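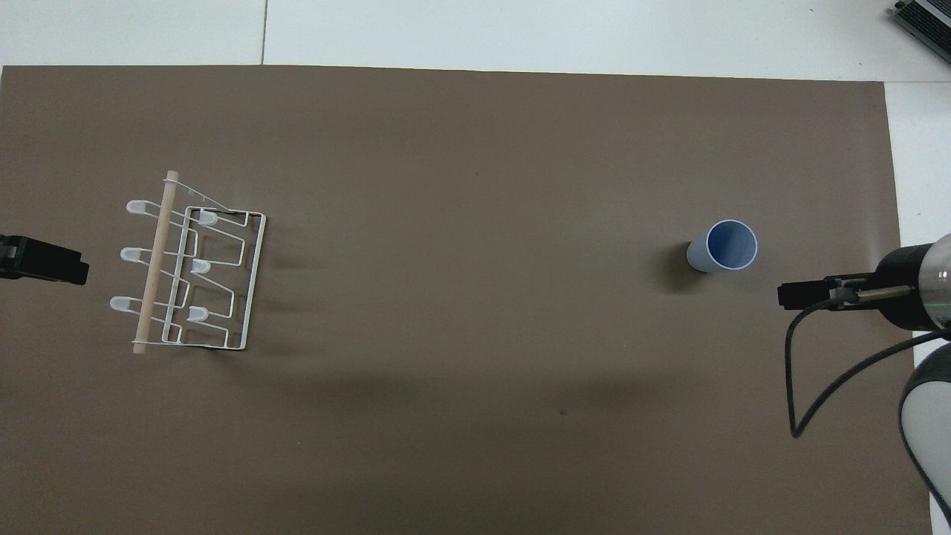 Dá para levar crianças pequenas ao dia aberto do laboratório de robótica da Lukano, ou é coisa só para gente da área?

Vi o anúncio da visita de sexta 12 de julho e fiquei cheia de vontade de ir com os meus dois, de cinco e nove anos. O mais velho adora tudo o que mexe sozinho, o mais novo adora sobretudo correr, e é aí que está a minha dúvida. Na página só dizem que há demonstrações de manhã e de tarde e que convém inscrever-se. Alguém que já lá tenha ido sabe se há idade mínima, se se fica muito tempo de pé e se vale a pena a viagem? Nós vamos de Northorpe, por isso ainda é um bocadinho de estrada. Obrigada desde já a quem tiver paciência para responder!

marmelada_e_queijo

Crianças são bem-vindas a partir dos quatro anos, desde que vão com um adulto, e olhe que os meus saíram de lá encantados. Fomos no ano passado, num sábado de chuva em que não sabíamos o que fazer à vida, e acabámos por ficar até nos porem delicadamente na rua. A visita começa no átrio com uma conversa curta (a parte mais chata para os pequenos, leve umas bolachas no bolso), depois sobe-se ao primeiro andar e vai-se passando de bancada em bancada. Em cada uma há alguém da equipa a explicar o que o braço está a aprender a fazer: arrumar loiça, dobrar panos, essas coisas que cá em casa ninguém aprende nem com robôs nem sem eles.

Os braços andam devagar, muito mais devagar do que se vê nos filmes, e convém avisar o de cinco anos, que pode estar à espera de outra coisa. A minha filha esteve uma eternidade colada à fita do chão, a torcer para que a pinça apanhasse a peça à primeira, e quando falhava dizia "quase, quase!" com imensa pena dele. Há bancos ao fundo da sala, poucos, e casa de banho no mesmo piso. Carrinhos de bebé ficam em baixo. Se puder escolher, vá ao grupo da manhã, que está mais fresco e as pessoas que explicam ainda têm voz. Para almoçar, o café do outro lado do parque Zeman tem sopa e umas empadas muito boas, e há relva para o mais novo gastar as pernas.

tiaodoserrado

Fui em trabalho, não com miúdos. Gostei, mas achei comprido. Cada grupo leva 72 pessoas e na última bancada já não se vê nada se ficarmos atrás. Estacionamento só o da Jornwood, que tem 252 lugares e enche cedo.

luzinha_da_serra

Só acrescento uma coisa à resposta da marmelada, que está muito completa: a inscrição faz-se por pessoa e as crianças também contam! Nós inscrevemos só os adultos e tivemos de esperar que houvesse desistências, com o meu neto já a perguntar se íamos embora. Correu bem e foram todos muito simpáticos, mas escusava-se o susto. Ah, e não deixam tocar em nada nas bancadas, mas perguntas aceitam todas, mesmo as mais disparatadas. O meu neto quis saber se o robô tinha cócegas e responderam-lhe muito a sério.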